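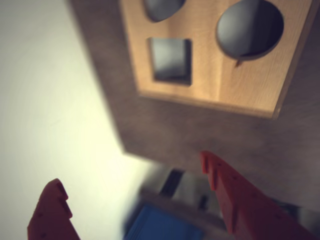 形状配对盒这种东西，我小时候家里没有，所以一直到当了妈才算正式跟它打交道，结果一玩就上瘾了（我，不是孩子）。

打印本页 | 用电子邮件发送

事情要从七月说起。那阵子天热得出不了门，下午两点到四点这一段最难熬，午觉睡醒了，公园又去不成，冰箱里的西瓜也吃完了，小的就在屋里转圈，把我的抽屉一个个拉开。我就想着得弄个能让他坐住的玩具，不要电池，不要唱歌，最好连灯都别闪。之前亲戚送过一个会唱字母歌的塑料小屋，那个旋律我现在洗碗的时候还会自己冒出来，太可怕了。

后来在Ollgate的旧物市集上看到了木头的配对盒，浅色的木头，纹路很清楚，拿在手里摸着边角是圆的，没有毛刺。摊主开口要80多，我磨了一会儿，63块带走，积木装在一个旧布袋里一起给我。说真的，63块买一个夏天的下午，我觉得挺划算！

回家第一件事当然是洗。木头玩具我从来不泡水，以前泡过一次积木，晾干以后有一块胀得歪歪的，从此再也立不稳。这回是拿拧得很干的抹布一面一面擦，孔里面用棉签绕着圈擦，擦完放在窗台背阴的地方晾一晚上。第二天早上我用手指沿着每个孔的内圈摸了一遍，有一处稍微有点拉手，就找了张800目的砂纸轻轻蹭了几下，又换1000目的收了收。千万不要手重，孔磨大了就没意思了，什么都能掉进去，那还配什么对呢。

顺便称了一下（对，我就是那种什么都要放厨房秤上称一称的人），空盒子420克。这个分量我觉得刚刚好，小手推不太动，抱又抱得起来，掉在地板上声音会把楼下吓一跳，不过还不至于砸坏地板。砸到脚的话，嗯，我砸过，挺疼的。

说回这个盒子本身。跟那种只有盖子上开孔的不一样，它几个面上都有孔，顶面是圆的、方的，还有一个心形，旁边的面上又有半月形的，还有星星和三角那一类带尖角的。这就带来一个我事先完全没想到的问题：孩子要先学会转盒子。他一开始认定了只有朝天的那一面才算数，手里拿着星星，对着圆孔使劲按，按不进去就换个角度再按，再换个角度，脸都憋红了，就是不去看旁边。我在边上坐着，手放在膝盖下面压着，拼命忍住不伸过去帮忙。

忍住真的很难啊。我妈来住的那几天，她就完全忍不住，孩子还没拿稳呢，她已经把盒子转好了，积木也替他塞进去了，然后自己鼓掌。小的也跟着鼓掌，两个人都很高兴，我也不好说什么。

玩了一阵子以后我摸出来一个办法：别把一整袋积木都倒出来。一袋子哗啦倒在桌上，他就只顾着扒拉，扒拉到地上，再趴下去捡，捡着捡着就去玩沙发底下的灰了。改成每次只给一块，别的都收起来，桌上就摆盒子和那一块，他反而会认真看。放的位置也有点讲究，放在盒子旁边一点，要伸手才够得到，但又不用爬过去。

最先拿出来单独练的我选了心形，橙红色的那块，在深色的旧桌面上特别显眼，一眼就看得见。而且心形在顶面上，不用转盒子，少一道难关。缺点是它有方向，尖的那头对错了就进不去，比圆的难多了。我后来想想，应该先从圆的开始，圆的怎么放都行，孩子会比较有成就感。可是他喜欢红的呀，圆的那块他连看都不看，那就依他吧。

还有一点，桌子。我试过在地毯上玩，盒子陷在毛里，一按就歪。也试过在餐椅自带的小餐盘上玩，地方太小，积木老是滚下去。最后还是回到桌面上，越旧越好的那种，划了蹭了都不心疼，斑斑驳驳的，多一道印子少一道印子谁也看不出来。

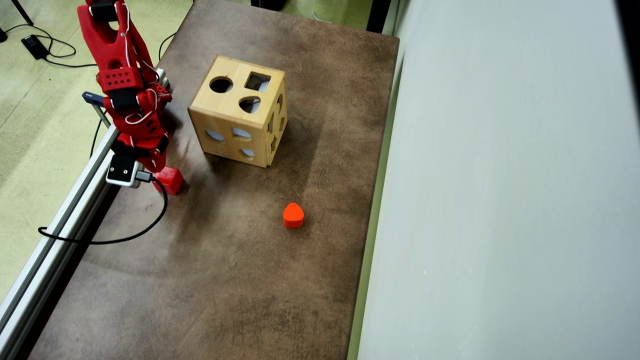
关于心形那一块，多说几句

心形可以立着放，尖的朝下，两个圆头朝上，看着随时要倒，我每次摆都屏着气。也可以躺平了放，那就稳当多了。我发现这两种摆法对孩子来说完全是两块不同的积木。躺平的时候他认得出来，会拿起来往心形孔那边送；立着的时候他就愣一下，先戳倒，再拿。

我自己闭着眼睛试过一次（孩子睡了以后，茶几上，灯关了一半，场面有点傻）。摸着圆头那一侧，手指会不自觉地滑到中间那个凹进去的地方，然后顺着就知道尖头在哪里了。再去摸盒子上的孔，先碰到的是方孔，差点就要往里塞。所以大人也别太得意，蒙上眼睛大家都差不多。

教他对方向的时候我没有说“尖的朝下”，这话他听不懂，我换成让他先用食指去孔里转一圈，摸到尖尖的角，再摸积木上尖尖的角，嘴里喊“尖尖找尖尖”。喊了两三天吧，有天下午他自己一个人坐在那里小声念“尖尖”，我在厨房切黄瓜，听见咚的一声，跑出来一看，进去了！我高兴得黄瓜都忘了拿回去，后来是在书架上找到的。

当然第二天他又全忘了，从头来过。

收纳这件事

配对盒有个天生的好处，积木收进盒子里就完了，盒子自己就是收纳。可我家的情况是，积木进去了，盒子外面总还剩那么一块。昨天是星星，前天是三角，永远有一块在别的地方流浪。洗衣机的胶圈里找到过，我的雨靴里也找到过。

现在的做法是原来那个布袋继续用，挂在门后的钩子上，睡前我们俩一起收，他负责往孔里投，投不进去的就丢布袋。投到第几块他就不耐烦了，全看当天午觉睡得好不好。我不勉强，剩下的我来。说来也怪，我自己投的时候特别解压，咚，咚，咚，比刷手机舒服。有时候收完了又倒出来再投一遍，孩子爸爸问我在干什么，我说收拾玩具呢。

盒子本身我放在矮柜最下面一格，旁边是Kendwood那套叠叠杯，也是木头的，买的时候贵得多，可是他玩了几次就没什么兴趣了，现在主要用途是给我装发圈。所以真的不用买贵的，也不用一次买很多，先看看孩子喜欢往哪里伸手。

有人在上一篇下面留言问我木头要不要上油。我问过Gresstead那边一家修旧玩具的小店，店里的建议是颜色发白、摸着发干的时候再说，用可以接触食物的那种油，薄薄一层，擦上去过一会儿再用干布擦掉。我到现在还没给它上过，每天被小手摸来摸去，我看它已经够油了，哈哈。香蕉、饼干渣、润肤霜，什么都有。

清洁的话就是每个礼拜干布一遍湿布一遍，孔的内圈最容易藏东西，手电筒照进去看看比较放心。我上次照出来一颗葡萄干，都硬了，不知道在里面住了多久。

孩子多大可以玩

这个我不敢乱说，每家孩子不一样。我只能说我们家的顺序：最早是把盒子当鼓敲，敲了很久；后来把手伸进圆孔里去掏，掏不出来就喊我；再后来才开始往里放东西，放的也不一定是积木，钥匙、袜子、我的润唇膏，都进去过。到真正愿意拿着一块去找对应的孔，中间隔了好长一段，长到我一度以为这63块要白花了。

要是你家的也还在当鼓敲，那就让他敲吧。手伸进去掏也没关系，大人在旁边看着点，别让他把手卡住就行。积木的大小买之前一定要看，能整个塞进嘴里的那种不要。二手的更要多看两眼，有没有掉漆，有没有裂，闻一闻有没有怪味道。我在Ollgate那个摊子上就闻了半天，摊主看我的眼神很复杂。

下次想写写拼图，我从一个叫Subramaniam的小铺子订了一套木头的水果拼图，每块上面有小把手，还没到货。到了先称重，称完再来汇报。对了，如果有谁知道哪里能单独配积木，麻烦留个言，我们家半月形的那块从前天晚上就没见着，沙发底下已经找过两遍了，雨靴里也没有。

打印本页 | 用电子邮件发送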